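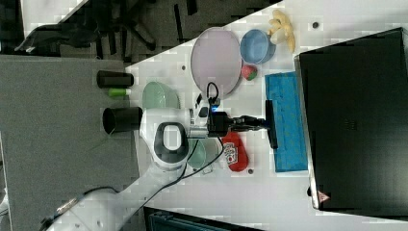 Most lab budgets price the arm and stop there. At Hurnside the arm was the easy line. The trouble came in October, when the fingers, pads and cables wore out and there was no line to charge them to.

I would set aside 40 percent of the purchase price for the first year of parts. Ristex quoted us 9 weeks on a replacement wrist cable, so a spare belongs in the original order. Bowls, plates and sponges need a line too. Ours is $200 a quarter, and we overspend it.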